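List archive | Thread index | Previous by date | Next by date | Reply to list | Search

Subject: Re: indigo crocking, cold wash vs. vinegar soak

> I have read in several places that a cup of white vinegar in the first
> wash will set the indigo in a new denim garment. I did this twice with
> a Catterall work shirt and it still marks a light car seat. Do I need
> a longer soak, or stronger vinegar? Also, is there any point in adding
> salt? The hang tag only says "wash separately."

Neither. Vinegar does not set indigo, at any strength or soak time. The advice comes from acid dyes on wool and silk, where a low pH helps the dye bond to the fiber. Indigo does not bond to cotton that way. It goes into the yarn in its reduced, soluble form, oxidizes in air, and stays there as an insoluble pigment held mechanically. What rubs off on your seat is pigment sitting loose on the yarn surface. Salt has no effect on it either. It is used in the dye bath with direct and reactive dyes and does nothing for indigo that has already oxidized.

The only treatment that reduces crocking is removal of the loose pigment. My procedure for rope-dyed denim:

1. Turn inside out, close all buttons.
2. Cold wash, full water level, liquid detergent without bleach or brightener.
3. Extra rinse. Low spin.
4. Dry flat or on a wide hanger, out of direct sun.
5. Repeat until a damp white cloth rubbed ten times on an inside seam allowance comes away clean or nearly so. 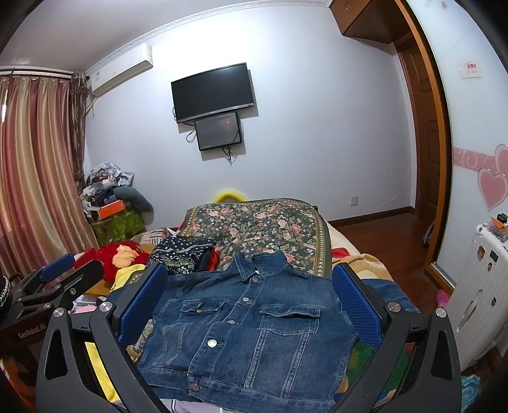
Denim jacket, medium-to-dark wash, front up.

Expect the dry rub to improve well before the wet rub does. A garment that passes dry can still mark upholstery if the wearer is sweating or the seat is damp. Test both ways, with a fresh cloth each time.

On commercial fixatives: I tried the Unico cationic product on cut swatches from a Flindano mill end. It lowered the wet transfer a little. It also dulled the shade and left the hand stiffer, and the improvement was gone after four washes. I would not use it on a finished garment with contrast topstitching. The thread can pick up loose blue and hold it.

If anyone wants the swatch results, they are in the Stutville test notes, page 27. The rub ratings there are by eye against a gray scale, one observer, so treat a half-step difference as noise.

As for the car seat, try a mild detergent solution on a hidden area first. Blot, do not scrub. Solvent cleaners tend to spread the stain on vinyl.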